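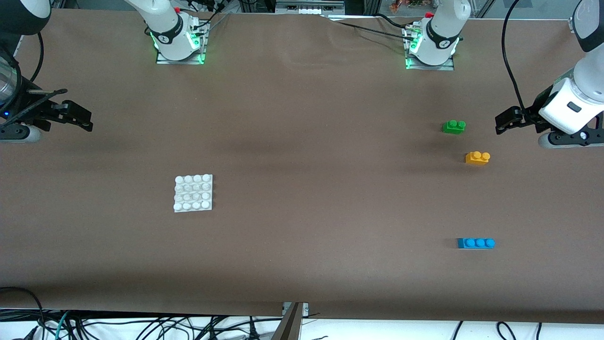

Toy building pieces on a table covered in brown paper. The green brick on the right has two studs on top.

Toy building brick

A toy building brick is a small block made to lock onto other blocks of the same family, and I've been keeping this page on them for my little household encyclopedia longer than I've kept any other entry (the one on jigsaw puzzles is still half a page, sorry!). I'm a collector and a sorter more than a builder, so expect a lean in that direction.

Parts of a brick

The bumps on top are called studs. Underneath there's a hollow, usually with tubes or ribs inside, and when you press one brick down onto another the studs of the lower one get squeezed between the walls and those tubes. That squeeze is the whole trick, and collectors call it clutch. Good clutch means you can pick up a tower by its top brick and the rest comes along. Bad clutch means you're on your hands and knees looking under the couch.

Naming

Bricks are named by their studs, width first and then length. A piece with one row of two studs is a one-by-two, a piece with two rows of four is a two-by-four, and so on. A thin piece is a plate, and a thin one with a smooth top is a tile. Kids ignore all of this and say "a twoer" or "a longie," and I've come to like that better. Ionuț Anghel, who I trade with, grew up calling every plate a "flat" and still writes it on his parcels.

The Solberg sets

My own first bricks were Solberg, sold in a cardboard drum with 754 pieces printed on the lid. They're a touch softer than most, and the corners round off after years of play, but the green is lovely and hardly fades. Later drums were made for the Plostberg toy shops and held 1,000 pieces, with more plates and fewer long bricks, which I'd call a bad swap! The Hirix bricks that came next look nearly the same from above. Flip one over and you'll find ribs where Solberg has tubes. The two will go together if you push, and then you'll need a fingernail (or a butter knife) to get them apart.

Working surface

People have strong feelings about this. I lay brown paper over the table, the kind on a big roll, and let it run past the edges. Pieces slide less than they do on bare varnish, small bright parts are easy to spot, and you can draw right on it: circles for piles, arrows, a note to yourself about which corner is finished. It does wrinkle. Iveta Koubek irons hers, and I've never had the patience. A few creases don't bother a brick, though a tall narrow build will lean on one.

Sorting

By shape first, then by color. I did it the other way around for years and it's miserable, all those reds in one bin and you can't find the single red slope you want. Put out a handful at a time, spread them apart so none are hiding under others, and clear the table before pouring more.

Cleaning

Lukewarm water, a drop of dish soap, an old toothbrush for between the studs. Dry them studs up on a towel. Printed pieces get wiped by hand and never soaked.

See also: Plates and tiles; Wooden blocks; Craft paper

Last changed 05/09/2020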